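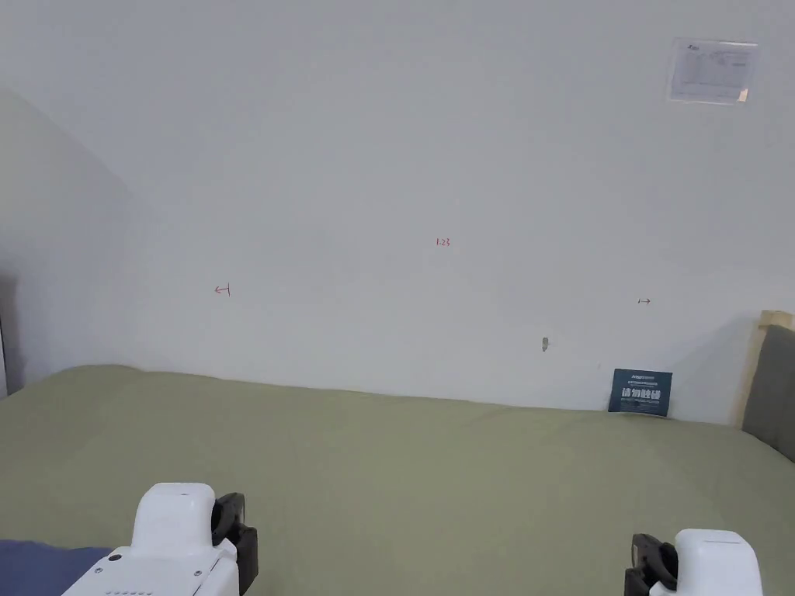
Sumitgate opens its equipment plan for the coming year to supplier bids in March, the company said this morning. Main item is hand-held grippers for the cloth-handling program. Plan calls for 48 units, bought in two lots, plus spares. The white-bodied type with black finger pads, the one working over the green bed sheet, is the baseline spec, and bidders should quote agianst it or close to it. Prices good for 70 days please.

"We'd rather buy fewer and have pads in the drawer," said Dilani Herath, who runs purchasing. First lot is 14 units. Second lot depends on how the first one holds up. 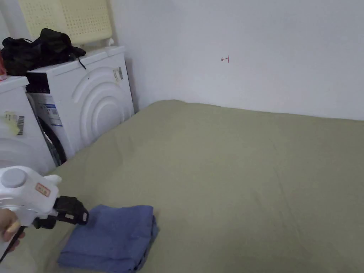
Folded blue cloth on the work surface, gripper in hand.

Spares get their own budget line this time. Last year they came out of repairs and the money was gone by summer. Ten percent of the total is now set aside for finger pads, screws and mounting parts, no moving it around later. Training is a seperate line too.

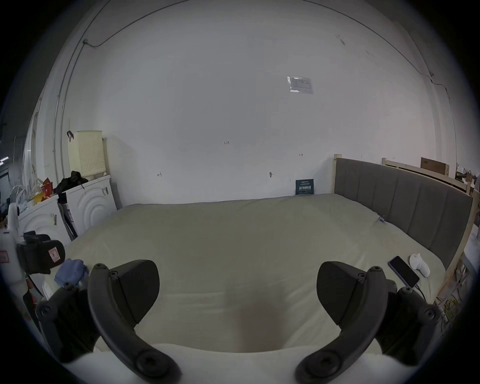
Selvaraj Dissanayake asked that bidders list lead times by part, not by kit, and said a cheap gripper with a three-month wait on pads "is not cheap to us." Lead times will count in scoring.

Furniture and appliances for the practice rooms stay out of this round. Jaramillo keeps the service contract on existing units until the second lot is decided.

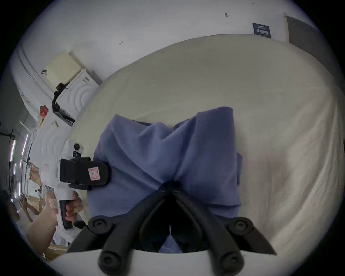 Bids can cover one lot or both. Partial bids on spares only are fine, Pudov and Prondoten have both asked and the answer is yes. Send quotes in writing, one contact name per bidder, before 10 a.m. on closing day.

Press and supplier contact: Shiuli Haque, Sumitgate purchasing office.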